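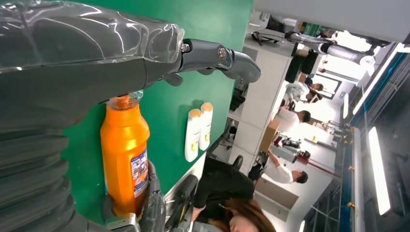 Demyd Polishchuk writes that his Oda has pulled water out of the basement all summer and the back wall still smells like a wet dog, so what exactly did he pay for? Fair question. A dehumidifier dries air. If water is coming through the wall, it will go on coming through the wall.

## Giltatar Oda basement dehumidifier

We carry the Oda because it's a decent machine at a fair price. We don't believe everything on the carton.

| | |
|---|---|
| Stock no. | 642 |
| Fan speeds | 3 |
| Drain hose | 10 feet, included |
| Tank | Removable, automatic shutoff when full |
| Restart after power loss | Yes, at last setting |
| Filter | Washable |

**Coverage.** Giltatar claims 3,853 square feet. That's a suspiciously exact number, and we couldn't get anyone to tell us what kind of room it was measured in. Ours runs in the stockroom at the Farkthorpe store, which is a good deal smaller, and in August it hardly ever shuts off. Buy for the space you have with the doors closed.

**Noise.** The carton says "whisper quiet." On low you can talk over it. On high you'll want it on the other side of a door.

**"Air purifying."** There's a mesh filter. It catches lint and dog hair and keeps them off the coil. Rinse it once a month, let it dry, put it back. We wouldn't call that purifying.

**Smart mode.** It picks a humidity level for you and we don't much like the level it picks. Set 50 percent by hand and check it with a cheap separate gauge — the built-in readout on our floor model runs low.

### The hose

Use it if you have a floor drain. It has to slope down the whole way, and there's no pump. If your only drain is a sink above the unit, look at the Levchenko instead. It costs more and the pump is loud, but it does lift water.

### Cold rooms

Not a good choice for an unheated garage in November. The coil ices up, the defrost cycle kicks in, and you pay for electricity while very little lands in the tank.

### Returns

Bring it back with the tank empty and the hose in the box. Units that have been laid on their side in a car need to stand upright for a day before you plug them in, and we'll ask whether you did that.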